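Home | Issues | Authors | Submit | Contact

Print this page | E-mail this article

3. Touring, room size and the new act

3.1 The circuit as it stands

Most work on stand-up looks at the famous. Big tours, television, the one special that made a name. Far less on the people who open for them, or on the rooms where they learn to do it. This section deals with the second group. It draws on the booking records of two promoters, Hinutel and Tseng, and on a set of long interviews carried out by Feng-yi Ho with acts working out of Skendbridge.

The records first. Between them the promoters list 2,822 separate bookings, counting a booking as one act on one bill on one night. Cancelled nights were left in if a fee was paid. Charity nights were taken out, as fees there follow no pattern we could use. Double bills entered twice by mistake were merged by hand, so there may still be a few strays.

A support slot is taken here to mean any paid spot before the named act, with the same act on at least 2 dates of the same tour. One-off openers are treated as club spots. Some acts disagreed with this when it was put to them. One said a single night in front of the right crowd had done more for her than a whole run of dates elsewhere, and we don't doubt it, but the line has to go somewhere.

3.2 Small rooms, large rooms

Room size matters more than we expected. The typical club in the records holds 110 people. The jump from there to a hall of 1,000 is the one acts talked about most, and nearly all of them talked about timing. Laughter takes longer to arrive in a hall and longer to die down. Acts who had their set fixed to the second in a club found they were talking over the back rows. Several cut material, up to a third of it, without writing anything new.

What got cut is worth a note. Chat with the front row went first. Then anything that leaned on a small face or a half-heard aside. Stories stayed. One-liners stayed too, though in a differnt order – the strongest moved up to the top, where in a club it would usually close.

Fees don't follow room size in any simple way. A support act in a hall was often paid little more than for a good weekend spot in a club, and had travel to find on top. Hinutel pays travel separately, Tseng does not. Comparisons between the two should be read with that in mind. Nights away also cost club work at home, and this shows in the diaries – a gap either side of each run of dates, sometimes a week long.

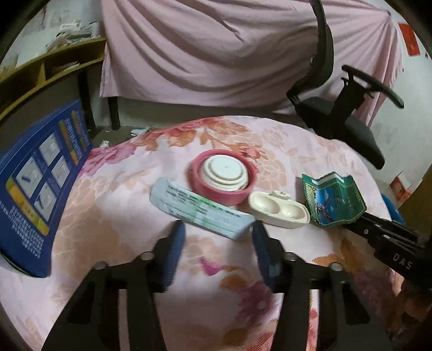 Figure 3. Items on a floral bedsheet, among them a round pink container with a white stepped lid.

3.3 Festival runs

The festival is a different matter again. Same room, same hour, night after night, and the act carries the whole thing alone. Ho's interviews have a good deal on this. Most acts had put together their first full hour out of club sets, and most said the joins showed. A middle section with a theme was the usual fix. Some brought in a director for a few days, generally a friend and generally unpaid.

Previews at Erkonport come up again and again. The audience there is older and comes out for the evening, not for the act, so a joke that works has worked on people with no reason to be kind. Acts booked in January had time to rewrite before the summer. Those booked later mostly did not, and went up with the hour they had.

Group shows are harder to place. Three acts sharing an hour split the cost of the room and the leafleting, and each needs only twenty minutes. They also split whatever notice comes of it. Reviews tended to pick one act out and leave the other two as a line at the end. Two of the groups in the interviews had broken up within the year, both on good terms as far as we could tell. Members of a third still write together, and have since gone out as each others support.

We return to writing partnerships in section 4, where the interview material is fuller and the booking records are of less use.

This site uses cookies to remember your reading settings. Accept | Manage cookies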